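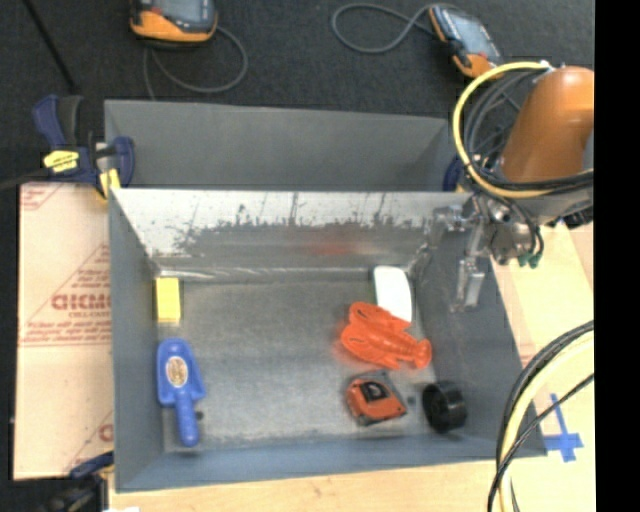
My mother has a drawer she calls the second drawer, although it is the fourth one down, and I've spent a fair part of this year wondering whether any machine will ever be able to tidy it. I don't mean the cutlery drawer. Cutlery is easy, cutlery has been to school. I mean the drawer with the dead batteries, the takeaway soy sauce and the key to a house we sold when I was in Year 9. If you wanted to recreate it for science you could do worse than a grey metal bin with a blue plastic scoop, a tape measure and a lobster in it. The lobster is the bit I'd defend hardest. Every home has a lobster, by which I mean one object of an awkward shape that belongs to no category, claws out, lying half on top of something else so that you can't get hold of either. A gripper hanging over the corner of that bin has my complete sympathy. I've stood over the second drawer in much the same posture.

I should say where I'm coming from. I work the returns bench at Danzer, the tool hire and hardware place on the main road into Surkell, and have done long enough that my name badge has faded to a rumour. Things go out clean and complete and come back as soup. A tiler's kit will come home with somebody's sunglasses in it. My job is to tip the lot out, work out what's ours, wipe it, and put it in the right tub in the right aisle. There are 300 tubs. I know them the way other people know the words to songs.

In July our owner, Annelies Danzer, went to a trade day in the city and came back with a tote bag and a theory. The theory was that my bench could be automated. She was very nice about it. She sat me down with a cup of tea, and you'll know if you've ever worked anywhere that the boss making the tea is a bad sign, and she slid across a brochure from an outfit called Prilotico that puts robot arms into warehouses. On the front an arm was lifting a white box out of a tray of white boxes. On the back an arm was lowering a white box into a different tray.

"What if it's not a box?" I said.

"That's what I want you to ask them," said Annelies.

So I became the robot correspondent. I got sent to the Prilotico demo, a 268 kilometre drive each way with one decent bakery on it, and I took along a bucket of actual returns, because I'm petty and because she told me to.

I want to be fair about what I saw, as I went in hoping for a disaster and came out a bit impressed, and it has been bothering me ever since. The arm was good. It was much better than the clips I'd seen online years ago, where something the size of a fridge takes a whole afternoon to fold a tea towel and everyone claps. It looked down into the tray through a camera, had a small think, and went and got things. Chisel, yes. Roll of tape, yes. Spirit level, yes, though it held it by one end like a dead snake. The young bloke running it was cheerful and didn't oversell, and when I asked what it was bad at he gave me a list without having to look it up. Shiny black things, see-through things, floppy things, anything jammed into a corner against the wall of the tray, and anything with another thing lying across it.

I told him he'd just described my bench.

He said yes, he got that a lot.

The corner business interested me the most. If you have fingers you don't notice corners. You tip the tub, or you flick the thing out with a nail, or you drag it up the side with your fingertip, and you do this while talking to a customer about mulch. An arm with two stiff metal fingers has to fit one of them down between the object and the wall, and when there's no gap, there's no gap. He showed me one going in for a socket that had rolled hard up against the side. It went down, considered, came back up and went down again a whisker to the left, and I recognised it straight away as me trying to get the last pickle out. It did get it on the fourth go. I nearly cheered.

Then we did my bucket. Going in were a trowel, a coil of whipper snipper line, one knee pad, a phone charger that wasn't ours, safety glasses, and a rubber mallet whose head had seen things. It took the trowel and the mallet without any fuss at all. The glasses it could not seem to find, and they were sitting on top. The line was a catastrophe. It picked up one loop, lifted, and the whole coil came up slowly like a jellyfish with the charger inside it, and the young bloke pressed the button that makes everything stop. He asked if he could take a photo. I felt proud, in a way I haven't been able to explain to my wife.

Here's where I've landed, for anyone who's been asking me over the counter (there have been a few, word got around). Picking things up is coming along. If your shop sends out the same solid shapes all day, I reckon you could put an arm on it now and it'd be slow and steady and never once ask to swap shifts. What it can't do yet is my job, and the part it can't do is the part I'd never thought of as work. It doesn't know the sunglasses aren't ours. It doesn't know that the black muck on the mixer paddle is fine and the grey muck will set overnight. It put the knee pad neatly into a tub on its own, lovely placement, and had no views on where the other knee pad was. I have many views on where the other knee pad was.

Home is worse, to my mind, and I say so as the owner of a robot. We have a floor vac, $338 on special, which the kids named Hirer after the line on our hire forms where the customer signs. Hirer does a fair job of the hallway. In the lounge room it becomes philosophical. There's a rug with a fringe, and every few days I get a message on my phone to say that Hirer is stuck near a cliff. We live in a single-storey brick place on a slab. It once ran for 143 minutes, on a charge I'd have sworn was good for an hour, and when I looked at the little map afterwards it had cleaned under the dining table with terrible thoroughness and been nowhere else. That bit of floor was magnificent. You could've done surgery on it.

And before Hirer goes out I have to pick everything up. The socks, the Lego, the dog's rope, the cord for the lamp. I tidy the house so that the robot can clean it, then I empty the robot, then I cut the hair off its brush with nail scissors. I haven't done a proper sum of the time saved and I'm not going to, in case my wife finds it.

People in the shop want to know when they'll get one that does the dishes. We've got a machine that does the dishes. What they want is one that carries the dishes to it, scrapes them, knows the wok doesn't go in, works out that the cup by the bed is from Thursday week and shouldn't be approached without gloves, and doesn't put Nan's platter where it'll knock against the spray arm. I asked the young bloke at Prilotico about that one and he laughed for longer than I thought was professional. He said wet, shiny, see-through and breakable was more or less the full set. He does his own by hand, he said, and badly.

Annelies read my report, which ran to a page and a bit and used the word jellyfish twice. She's decided to leave the returns bench alone for now and to ask about an arm for the fixings aisle, where we bag up screws and bolts and brackets, all day, the same bags in the same boxes. I think she's right. I hate doing the fixings. If a large orange arm wants to bag coach bolts at six in the morning I'll bring it in a coffee. They're sending someone out to measure up in the new year and I've been asked to clear the back wall, so that's my January sorted: shifting shelving by hand to make room for the labour-saving device.

In the meantime I'm at Mum's for Christmas and I've been told to find the good scissors. They'll be in the second drawer. So far I've turned up a birthday candle shaped like a 7, three different Allen keys, the soy sauce, and a tape measure that I'm fairly sure belongs to Danzer, so if you're reading this, Annelies, it's coming back.

Posted 24/12/2023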